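Courses > Applied Automation > Week 6 handout

Planning and Paying for a Two-Arm Bench Cell
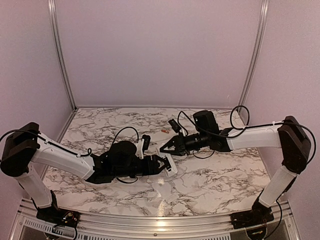
Fig. 1. Two-arm cell, both grippers at a white rectangular part near the middle of the table.

Okay, money week! Last time we talked about reach and payload, and several of you asked when we'd get to what these things cost. I'm going to use a cell like the one in Fig. 1 all the way through, so keep it next to you while you read.

When I planned my first cell (for a small packing shop called Mokgethi, years ago now) I wrote one line in the budget: "robot arms, two." I got the arms. Then I spent the whole of April going back to the office with my hat in my hand asking for everything else – mounts, panels, cable, a second camera, more cable. Please learn from me and budget by layer.

Layer 1: the arms and what's on the end of them

Price each arm with its base mount, its gripper and its wrist camera as separate lines. Suppliers love to bundle them, and bundles are very hard to compare. For our class exercise Navden quotes the arm bare and Civia quotes it with the gripper included, so the first thing you'll do is pull the Civia number apart. Ask both what a spare set of gripper fingers costs. Fingers live a hard life and I like to have one set on the shelf from day one.

Layer 2: the thing they stand on

Look at the grooved metal rail along the front in Fig. 1, with a base mount at either end. Rail, posts, brackets, bolts and panels all go in this layer, plus the tabletop. People forget the tabletop! Think about the finish before you order, too. A glossy top throws back light (there's a bright streak on this one, down toward the front) and if your cameras have to find small parts, you may want to put in a line for a matte mat or a better light. It's cheap now and annoying later.

Layer 3: cable

My favorite layer, I admit. See how much slack there is at the elbows and wrists, all those loops and arches? Straight-line distance tells you nothing. Bend the arm through its full range, measure the longest path, then add your loops, then buy one spare of each. In the worksheet I've used 139 dollars for the cable line. Cable ties and slotted duct go here as well.

Layer 4: everything with no part number

Delivery, setup days, training, somebody's time to write the pick routine, and the parts you'll wreck while practicing. The Saltico worksheet puts 600 dollars here and I think that's stingy for two arms, so argue with it if you like. Two arms working close together take longer to set up than two arms working alone, and your schedule should show it.

For next class

Fill in the worksheet for both suppliers, all four layers. Hold back 5 percent as a reserve and show it on its own line. Then write me half a page on this: if the budget got cut and you had to drop one wrist camera, which arm would lose it, and what would you change in the work to cope? I don't have an answer in my back pocket for that one – I go back and forth on it myself. Bring a printed copy, my screen is tiny.

Applied Automation course pages | Contact the course office | Back to top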